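About Lurnley

Lurnley supplies and repairs sheet-metal bins, trays and troughs. We work from two units in Tirnbridge and sell to packing rooms, school workshops, bakeries, charity sorting rooms and anyone else who needs somewhere solid to put a lot of small things.

The business was started by Kálmán Bakos, who made feed troughs before he made anything else. His first bins were the same shape with the sides raised. Kinga Sipos joined him to run the order book and now runs the company. Kálmán still does most of the folding.

Most of what we sell is plain grey metal with high, sloping sides. The slope brings things back towards the middle of the floor, where they are easier to reach. Many customers ask for a divider with a narrow section behind it, and we fit these to order. We don't paint the inside of a bin. Paint chips, and the chips end up in with the goods.

Bins scratch. A floor that sees daily use will be scuffed within a month or two, and the top edge of a divider goes bright where things catch it. None of this needs repair. We do want to hear about splits at the corners, lifted seams and floors that have bowed. Last year we took in 500 bins for repair and sent 40 of them for scrap - the rest went back to their owners.

We also keep a hire stock for short jobs such as stocktakes and house clearances. Hire bins have been used before and look it. They are washed and checked for sharp edges between customers, and the February price list covers all sizes.

Parveen Rana looks after hire and deliveries. Sherif Erraji deals with repairs, and can usually tell you from a photograph whether a bin is worth sending in. Visitors are welcome at the Tirnbridge units, but please ring first.
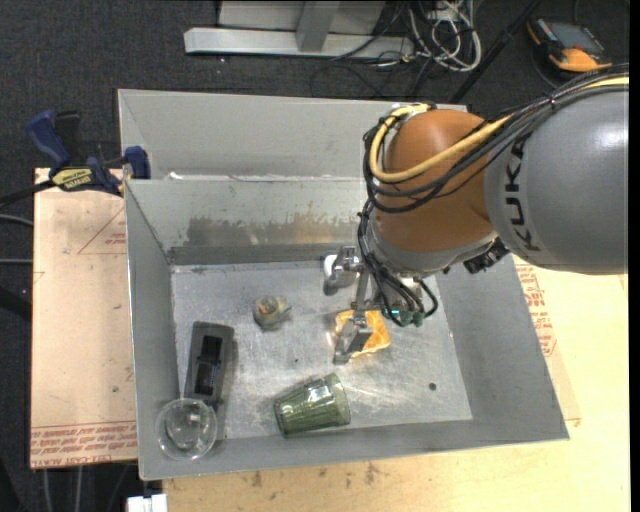

Amirul Hutapea

A bin with a rear section behind the divider, showing ordinary wear to the floor and metalwork.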